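Household Tips: Drinks Station

Keeping Paper-Wrapped Straws Tidy on a Shared Table
March 26, 2022

Loose straws are one of those small things that make a table look messier than it is. A handful gets taken out of the box, half of them are used, and the rest end up under the mail. If you buy the individually wrapped kind, they keep well for a long time, but only if the paper stays closed and flat. An open cup solves most of it.

Choosing the cup

Use something with straight sides and a heavy base. A full bunch of straws is light but tall, and a narrow plastic tumbler will go over the first time a sleeve catches it. A canister about half the height of the straw works best. Lower than that and the straws splay out over the rim. Taller, and you end up fishing for them with two fingers.

Old tea and coffee canisters are fine once they have been washed and left open for a day. We tried a tin sold by Stetard and a plain ceramic pot from Oosthuizen. The pot was steadier, the tin was easier to wipe out. Check that the inside is fully dry before anything in paper goes into it.

Filling it

Lay the straws out on the table in a row first, all pointing the same way. Dumping the whole box in at once bends the wrappers and tears the ends. With the straws side by side you can see which wrappers have split, and you can put those aside to use the same day.
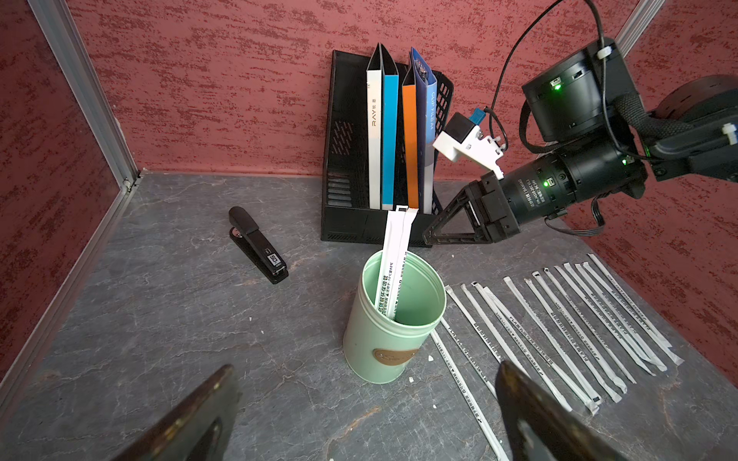
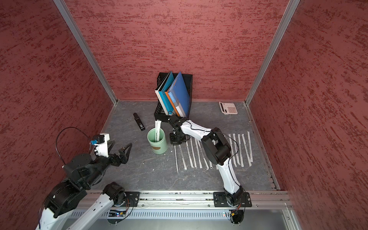
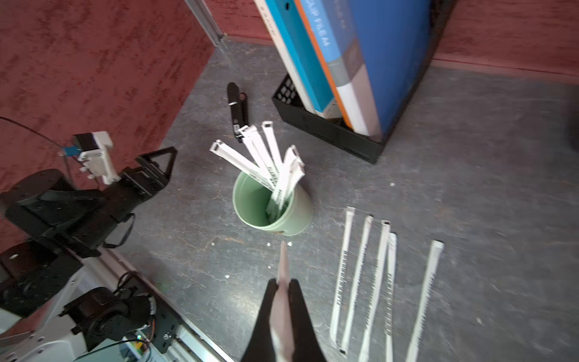 Photos: Barnari Home Pages

Pick each straw up near the middle and lower it in upright. Holding it by the tip pulls at the fold, and on cheaper brands the fold is only lightly glued. Leave some room in the cup. If you have to push the last few down, take three or four back out.

Keep all the same ends up. On bendable straws, that should be the end with the bend, so that whoever takes one handles the part that goes outside the glass.

Where to put it

Set the cup where people can reach it without leaning over papers. On a desk or a table that doubles as one, in front of the file holder is a good spot. The folders stay put most of the day, and the cup doesn't get in the way of the part of the table you write on. Keep it away from the kettle and the sink – steam softens the wrappers and they stick to each other.

Staplers, markers and calculators can share the table, but give them their own side. Office things dropped into a straw cup leave ink and grit at the bottom.

Cleaning up after

Tiny bits of paper collect around the cup wherever wrapped straws are used. A damp cloth picks them up better than a dry one, which just moves them along. On a dark or marbled top, wipe toward yourself and look across the surface at a low angle to find the ones you missed.

Empty the cup every couple of weeks and wipe the inside. Throw out any straw with a torn wrapper.

How many to buy

Our last carton from Stustar held 438, far too many for one household. A pack of 53 lasted us 21 days with children at home, and up to 10 of those went on a single afternoon with guests. Store the spare packs lying flat in a drawer, with the oldest pack in front.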